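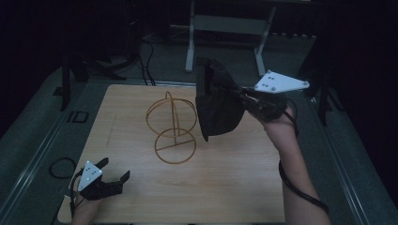 Cloth handling on a board at the Linville workshop, with a gripper in each hand.

About the Clandach Workshop

Clandach is a shared workshop in Linville for people who build robots and automation at home and run out of garage. We have 370 square feet of carpet, a small parts room and 4 benches you can book by the evening. Members bring their own projects and mostly their own tools.

We should say up front that we are doubters. Most of us came in after spending too much on a kit that promised to fold the laundry and couldn't pick up a sock. So we ask dull questions. Will it work on a different shirt? Will it work when the person who built it goes home? If the answer is a video with music on it, we'd like to see the thing run again, slower.

Our longest project is Hayat, a try at getting a machine to handle soft things: dishcloths, sleeves, bags. Cloth is miserable stuff to automate. It sags, it slides, and it never hangs the same way twice. The log for Hayat stands at 1,422 attempts, failures included, and the failures take up more pages — members can read all of it. We don't expect a product out of it and we'd be suspicious of anyone who did.

Presudell, the other regular group, builds small home gadgets such as blinds, feeders and pump timers. They are more cheerful than we are and finish more things. Two of their timers have been recalled to the bench since July.

Membership is $400 a year, with no tiers and no founder's circle. Come by any evening after 6:30 and look before you pay. Bring something that doesn't work.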